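How to Read a Reality Show Spoiler Without Getting Fooled

Every season the same thing happens. An elimination list turns up weeks before the finale, half the fan pages copy it, and by the time it proves wrong everyone has moved on to the next list. I've followed Sostora since its second season and I've believed my share of junk. What follows is the routine I use now before I repeat anything. It takes ten minutes and it will ruin most of your fun.

Step 1. Find the first post

Fan pages love the phrase "sources say." Open the oldest version of the claim you can find and look at the time on it. During the last Sostora season I counted 13 pages running the same boot list, and all of them led back to one anonymous comment posted at 4 in the morning. Thirteen pages, one source. If you can't get back to a first post at all, stop there and treat the claim as a guess.

Step 2. Check who is supposed to be where

Filming schedules are your best friend. If a contestant is said to have gone home in week two, see whether they turned up anywhere else while the rest were still shooting. A theater date or a live radio spot counts for something. A vacation picture counts for very little, as people post old ones all the time and some are told to.

The same goes for silence. A quiet account doesn't mean somebody is still in the game. Most contracts on shows like Fistard keep the early boots quiet until their episode airs.

Step 3. Distrust the wild card

Sooner or later a list will have someone leaving, coming back and leaving again. Be careful with these. A return story is very handy for a spoiler account, which can be wrong about an exit and then claim the player was brought back. Ask whether the comeback was mentioned before the first exit was disproved. If it only showed up afterward, it's a patch on a bad guess.
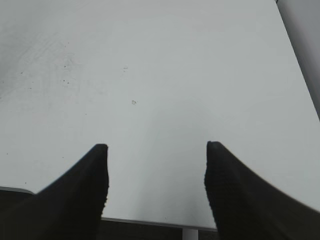 Mimoza Leka wrote in after an earlier version of this page to say I'm too hard on return stories, and that the one about Dušan Dervishi on Fistard was right down to the episode. Fair enough, it was. The account that posted it also named three other returns that season, and none of them came back.

Step 4. Keep score

Write down what an account says before the episode airs, then mark it afterward. A plain text file will do. Leave out the easy calls, such as "someone will cry" or "there will be a twist," and only score names tied to an episode. One account I tracked had 56 predictions over a season, which looked impressive until I removed everything the trailers had already given away.

Watch for deleted posts too. Save a copy of the prediction on the day, or you'll be arguing from memory.

Step 5. Read the trailer like a salesman wrote it

A shot of a host looking grim, followed by a shot of a contestant in tears, tells you that both of those things were filmed. They may be from different days – or different weeks. Look at clothes and hair before you decide two clips belong together. Voice-over is worse. If you can't see the person's mouth moving, assume the sentence has been trimmed.

Step 6. Decide if it's worth passing on

I use three labels: confirmed, likely and noise. Confirmed means the channel or the contestant has said it in public. Likely means two sources that don't copy each other. Noise is the rest, and most weeks that's the whole pile. Paid "insider" groups go in with the noise until they show a full season of results, misses included.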